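Sleiman Court Owners Association
Minutes of the General Meeting
21 Sep 2025, ground floor meeting room

Present: owners or proxies for 13 units. Quorum met.
Apologies: received from two units, recorded in the attendance sheet.

1. Opening and previous minutes

The chair opened the meeting and confirmed that notice had been served in line with the bylaws. The minutes of the July meeting were taken as read. One correction was made: under item 4, "east riser" should read "west riser." The minutes were approved as corrected.

2. Matters arising

2.1 Roof hatch. The replacement latch has been fitted. The key is held in the office key safe and must be signed for.

2.2 Bicycle store. The second rack is still outstanding. The supplier, Bronditz, has moved the delivery date twice. The secretary is to ask for a firm date in writing and, failing that, to cancel the order and recover the deposit.

2.3 Stair lighting, levels 2 to 4. The timers were reset after the July meeting. One owner reported that the level 3 landing still goes dark before a person with shopping can reach the upper flight. To be extended by one step on the dial and checked again.

3. Heating and hot water

3.1 The managing agent presented the condition report on the boiler plant prepared by Trorko. The main points are as follows. The circulating pump is worn at the bearing and is noisy under load. The expansion vessel has lost its charge. Pipe insulation is missing at the two elbows behind the plant room door. The burner itself is serviceable and needs no work beyond the annual clean.

3.2 Two options were put to the meeting. Option A is a replacement pump and vessel, with the insulation made good. Option B is the same work plus a new control panel with outdoor temperature sensing.

3.3 Discussion. Several owners asked whether the control panel would lower fuel use enough to justify the outlay. The agent said that Trorko had given no savings figure and that the result would depend on how the building is used. An owner on the top floor asked for radiator balancing to be included, as the rooms at the end of the run heat slowly. The agent confirmed that balancing can be done at the same visit if access to all units is given.

3.4 Resolved: Option A approved, with radiator balancing added. A spending limit of $2000 applies to the pump and vessel. Anything over that limit comes back to the owners before work starts. Option B is deferred to next year's budget.

3.5 Owners will get at least six days' notice of the access date. Tenanted units: the owner is responsible for passing the notice on.

4. Water ingress, north wall

4.1 Damp has been reported again in the stairwell below the level 2 window. The patch repair made last spring has opened along its lower edge.

4.2 A quotation from Prurkurel for raking out and repointing the affected section was tabled. It covers the wall face and the sill joint but leaves out scaffolding. The meeting considered it incomplete — access equipment is likely to be the larger part of the cost.

4.3 Resolved: Prurkurel to be asked for a revised quotation including access. One further quotation to be obtained. No work to be ordered until both are in hand.

5. Finance

5.1 The half-year accounts were circulated with the notice. Cleaning and electricity are within budget. Insurance is over budget by $221, owing to the revaluation of the building.

5.2 One owner asked why elevator maintenance appears under two headings. The agent explained that the contract charge and call-outs are coded separately. The two lines will be placed next to each other in future statements.

5.3 The accounts were accepted. No change to the quarterly charge.

6. House rules

6.1 Storage in hallways. Items are again being left on the level 1 landing, including a stroller and flattened boxes. The hallways form the escape route and must be kept clear. A notice will go to all units.

6.2 Recycling. Glass is being placed in the paper bin. New labels will be put on the lids.

6.3 Noise. A proposal to move the start of quiet hours from 10 p.m. to 9 p.m. was discussed. Votes were split and the proposal did not carry. The present rule stands.

7. Other business

7.1 The intercom panel at the rear entrance has a faulty button for unit 6. Agent to arrange repair.

7.2 A request to paint a unit's front door a color outside the approved range was declined. The owner may submit a choice from the approved card.

8. Next meeting

Date to be set once the quotations under item 4 have been received. Notice will be given in the usual way.

There being no further business, the meeting was closed.

Actions
Agent: pump and vessel order, access notice, both wall quotations, rear intercom.
Secretary: bicycle rack, hallway notice, bin labels.
Chair: stair timer, level 3.

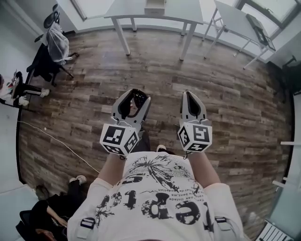 Hand-held grippers, one in each hand, over the plank floor.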